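Why do we put tiles on floors and walls?

Look down next time you are in a bathroom or a kitchen. There is a good chance that you are standing on tiles. People have been making them for thousands of years, and the basic recipe has hardly changed.

What is a tile?

A tile is a thin, flat piece of hard material. Most of the tiles in our homes are ceramic, which means they are made of clay that has been baked until it is hard. Tiles can also be cut from stone or made from glass.

How are clay tiles made?

First, clay is dug out of the ground. It is cleaned to take out stones and roots, then mixed until it is smooth. In a factory, a machine presses the clay into shape. In a small workshop, a person may push it into a mould by hand.

The new tiles are left to dry slowly. If they dry too fast, they bend or crack. Then they go into a very hot oven called a kiln. A kiln gets much hotter than the oven you use for a pizza. The heat changes the clay for good. Dried clay will turn back to mud if you drop it in water, but fired clay will not.

Many tiles are also given a glaze. This is a thin coat of ground-up minerals and water. In the kiln the glaze melts, and as it cools it becomes a layer of glass. Glazed tiles are easy to wipe clean and do not soak up water.

Meet a tile maker

Shabnam Bajwa makes tiles by hand at the Skodudari workshop. She started when she was 18. Each tile dries on a rack for 10 days before it is fired, and her kiln holds 400 small tiles at once.

"Clay shrinks as it dries," she says. "If I want a tile to be 10 centimetres wide, I have to make it bigger than that to begin with. I got it wrong a lot in my first year."

Her favourite colour to make is green, which comes from copper. Blue often comes from a metal called cobalt. The glaze can look pink or grey when she brushes it on - you have to wait for the kiln to see the real colour.

What goes in the gaps?

Tiles are stuck down with a strong glue or a kind of cement. The person laying them leaves a small gap between each one and the next. Later the gaps are filled with a paste called grout, which sets hard. Grout helps to keep water and dirt from getting underneath.

Grout can be nearly any colour. White grout on white tiles almost disappears. Dark grout makes each tile stand out, so you see a pattern of lines like squared paper.

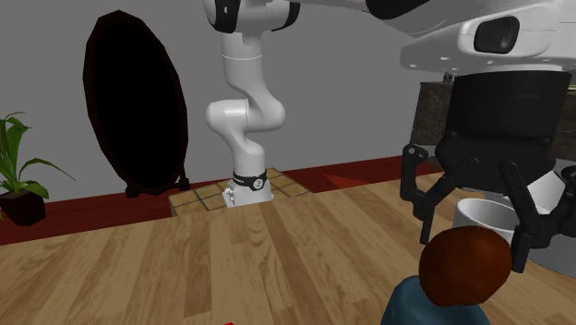
Tan tiles with thin, dark lines of grout between them.

Which shapes fit together?

Squares fit together with no spaces left over. So do triangles with three equal sides, and hexagons, which have six equal sides. When shapes cover a flat surface without gaps or overlaps, it is called a tessellation.

Regular octagons, with 8 equal sides, do not fit together by themselves. They leave little square holes. Tilers fill these with small square tiles, often in another colour.

Try it yourself

You will need card, a ruler, scissors and a pencil.

1. Draw a square on the card with sides of 8 centimetres and cut it out.
2. Cut a wiggly piece from the left side, going from corner to corner.
3. Slide that piece straight across to the right side and tape it on.
4. Draw round your new shape on a big sheet of paper. Move it along so the edges meet, and draw round it again.

Keep going until the paper is full, then colour it in.

Words to know

Kiln - a very hot oven for baking clay
Glaze - a glassy coating on a tile
Grout - the paste that fills the gaps between tiles
Tessellation - a pattern of shapes with no gaps or overlaps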